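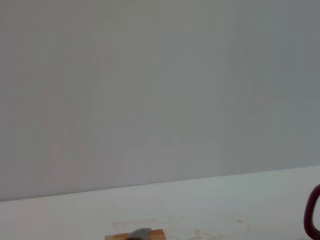 Neltari Allotment and Garden Club

Last updated: July

Search this site Enter keyword Go

Let the waiting list move

When I joined the list for a plot at Neltari I was told to expect a wait of 5 years. I had a baby at the time. By the time I got my key he was at school, and he carried the fork on our first morning. I don't tell this story as a complaint. The club was open with me about the wait, and I had a balcony to be getting on with. But I have been a member long enough now to see how the list works from the other side, and I think we should change it.

The rule at present is that a plot belongs to its holder for as long as the rent is paid. The rules also say the ground must be kept in cultivation, but that line has no teeth. A letter goes out in spring, another goes out in autumn, and the brambles carry on. I can walk from the gate to the water tank and pass plots where the only thing cropping is couch grass. The people who rent them are not bad people. Some have been ill, some have moved across town, and some took on more ground than they could dig and are too embarrassed to say so.

Meanwhile the list has 100 names on it. Those people live in flats, mostly, and they would like to grow a few beans.

My view is that a full plot should be reviewed every year, and that a holder who has let it go for two seasons running should be moved to a smaller one. I would not want anyone put out altogether. A quarter plot is enough for salad, a row of potatoes and a chair. The rest of the ground could be marked out again and offered to the next names down. We did this once with the old corner plot by the lane, which became four small ones, and all four are dug.

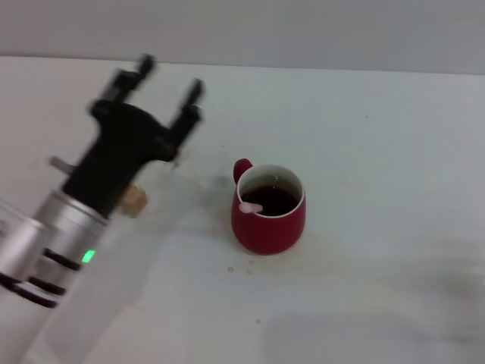

Waltraud Nolte has argued against this in these pages, and her case deserves a proper answer. She says a garden is a long job. Fruit trees take years to bear, asparagus takes three before you should cut it, and a person who fears losing the ground will plant only lettuces. She is right about the trees. I would simply count a tended orchard as cultivation, as any sensible person would. A plot with six good apple trees and mown grass under them is in use. A plot with one dead plum and a collapsed shed is in a different state, and I think most of us can tell them apart.

Her second point is harder. She worries about who does the judging. A neighbour with strong feelings about straight rows might mark down a plot that is untidy but full of food. I have met that neighbour, and on bad days I have been him. So the review should be done by two members from the far side of the site, with a short list of questions agreed beforehand, and the holder should be there if they can manage it. If someone has been in hospital, the club should lend a hand and leave the plot alone for a year.

Then there is the money. Till Gerlach has pointed out that small plots mean more tenancies, more keys and more letters for the same rent. That is true. Each small plot would need its own path, and the tap by the lower hedge already has a queue at six in the evening. I would put the rent on small plots up a little to pay for it. People who have waited years will not mind.

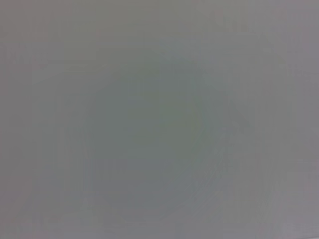 Newsletter no. 20

The other answer we are often given is that the town should find more land. I would be glad if it did. The field behind the Cilura road has been talked about since before I joined, and I have signed two petitions for it. But a field takes fencing, water and a good deal of goodwill from people we have never met, while the ground inside our own fence needs a strimmer and a decision.

I also think we are too shy about asking. When a plot goes quiet, someone should knock on the door and find out what has happened. Two holders near me gave up half their ground within a week of being asked, and both seemed relieved. One of them still comes down most evenings to pick her currants.

The proposal will be put to members after the summer show. I would ask anyone who is undecided to walk the whole site before then, including the far end past the compost bays, where few of us go unless we have a plot there. Forms for written comments are in the tin by the gate.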